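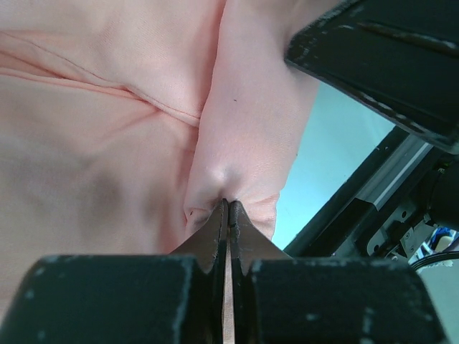 I'm after a part-time pair of hands for my laundry and mending room in Mesthorpe, and I'd like them to belong to somebody who minds about clothes. Most of the work is shirts, blouses and table linen, and most of what comes through the door arrives bunched up. Pink cloth all in folds and creases, with a seam wandering off across it on the diagonal, is a fair picture of a morning at Stunano, and your first job is always the same: find the seam, follow it to an edge, and get the thing flat. If that sounds soothing to you, read on. If it sounds like a punishment I completely understand, and perhaps you'd pass this on to a friend.

A bit about us. Stunano is me, Mesfin Asfaw, who does the alterations and the books, and a very long table. I started out taking up trousers and somehow ended up washing, pressing, folding and mending for half the town, plus two guest houses out on the Poltach road who send us their napkins and their staff shirts. It's a small place and it gets warm in summer. There's a radio, and we can argue about the station.

What you'd be doing

Sorting comes first. Bags get opened, tickets get matched, and everything is looked over for marks, loose threads and missing buttons before it goes anywhere near water. Pale colours are the fussy ones – a tiny dark speck on a light blouse might be fluff, or ink, or something much worse, and I want it spotted before the wash. You'd write it on the ticket and show me. You wouldn't be expected to treat stains yourself until I've taught you how, and I do like teaching it, so be warned!

Then folding and pressing, which will be the biggest part of your day. I have my own way of folding a shirt (collar up, sleeves straight back, thirds) and I'd ask you to do it my way even if yours is better. Customers notice when the pile doesn't match. Fine cottons want a light touch. Pinch a soft fabric tightly in one spot and you get little wrinkles running out from it in all directions, and then you're back at the iron. I lift by the seams wherever I can, and I'll show you on your first morning.

There's also a bit of simple mending. Buttons, dropped hems, a split side seam now and again. If you can sew a button on so it stays on, that's plenty to start with. If you can do an invisible darn I may cry, and there'd be a bit more money in it as well.

Hours and pay

The job is four mornings a week, starting at 8 and finishing at 12.30, with the odd afternoon when the guest houses are busy. I can be flexible about which mornings, so long as we settle it and then stick to it. Pay is above the legal minimum and goes up after your trial period, and I'll tell you the exact rate when we speak. You get paid holiday, a proper tea break, and your own washing done on the premises, which my last helper said was the best part of the job. She left in spring to have twins, so I've been managing alone for too long and my ironing shoulder knows it.

I'd like somebody to start in September. Before that I'd want you in for 2 paid trial mornings so you can see what it's like and change your mind without any hard feelings.

Who would suit

You don't need experience in a laundry. You do need to be all right standing for a good stretch, and able to lift a full bag of wet towels (we have a trolley, but it won't do the step). Good eyesight helps, with or without glasses. You'll be serving at the counter when I'm on the sewing machine, so please be kind to people, including the ones who've lost their ticket. Returners to work are very welcome, and so are people who've retired and got bored of it.

We're on Norðdahl Yard, behind the bakery. The bus stops at the end of the lane and there's somewhere dry to leave a bike. Parking is hopeless before 10, I'm afraid.

How to apply

No forms. Write me a letter or a note, 200 words or so, telling me who you are, which mornings you could do and what the last thing you mended was – it can be a sock. Drop it through the door or hand it in at the counter. If you'd rather talk, come by after 2 in the afternoon when the presses are off and I can hear you. I'll reply to everybody, though it may take me a week.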